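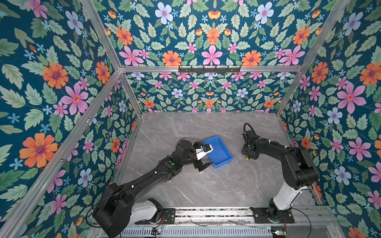
Open afternoon at Sallovell, Bremcombe

The Hurkis unit is up 3 flights of stairs, so allow time. We arrived at 2 in the afternoon and signed in at the desk. Flowered wallpaper lines the bench on three sides, over a grey marble-patterned top. Wallpaper and hooks are both sold downstairs.

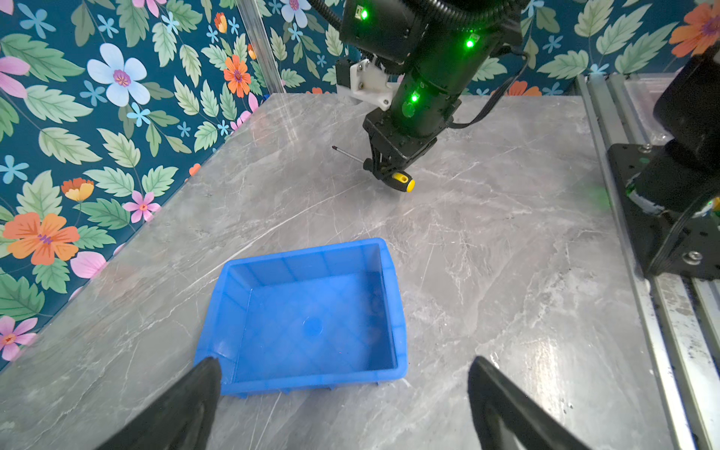 Yellow-and-black screwdriver above the marble-patterned top

Tool storage was the part I had come for. The blue trays are stock item 2262.
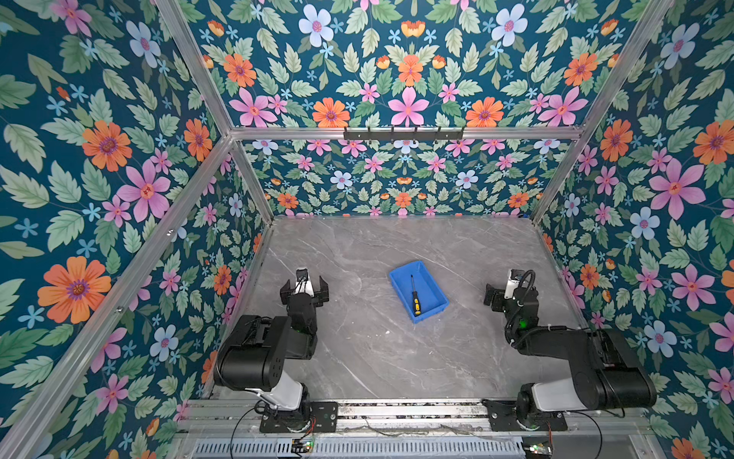

Screwdriver in the blue tray

Parking is free in July.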